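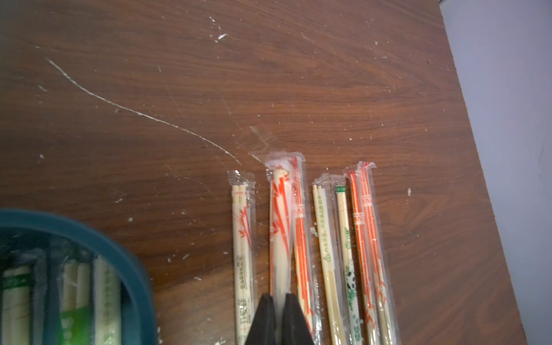 Aurora Henriques had sold watches at Doretti for seven years before anyone brought her a Tarkus. The man put it on the glass in a sandwich bag. He said it had been his father's and he wanted to know what it was worth.

She opened the bag and turned the watch over. The case was steel, worn soft at the corners, with a number on the back: 1,718.

"Does it run?" she asked.

"I never wound it," he said. "I didn't want to break it."

She wound it a few turns and held it to her ear. It ran. She wrote him a receipt and took the watch upstairs. 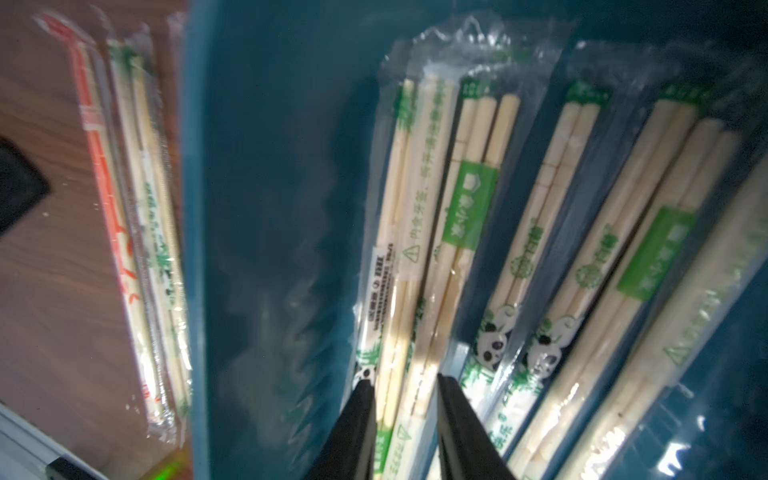

*Doretti Watch & Jewelry, Brallstead — Repair Department*

Roel Aerts had the bench by the window. He pushed his lunch aside, took the back off the watch and looked at it for a long time without talking.

"The movement's right," he said. "The dial isn't. Somebody put a Hsu dial on it and painted the name over."

"Is that bad?"

"It's bad if you want to sell it. With its own dial I'd say some 3,000. Like this, 520, and you'd wait for a buyer."

He handed her the loupe. Inside the case back, scratched in with a needle, were the marks of the people who had serviced it. The last one said January and had two letters after it, R.A.

"That's you," she said.

"That's me. My first winter here." He took the loupe back. "He came in with a cracked dial and no money. I had a Hsu in the drawer. I did the lettering myself, on a Sunday, with a brush I bought for it."

"Did he know?"

"He picked the dial."

Aurora went down again. The man was looking at the wedding rings. She told him both prices and why there were two, and she told him who had chosen the dial. He asked her to say that part again.

Then he asked how often it needed winding.

"Every morning," she said. He put out his wrist, and she looked in the drawer for a strap that would fit.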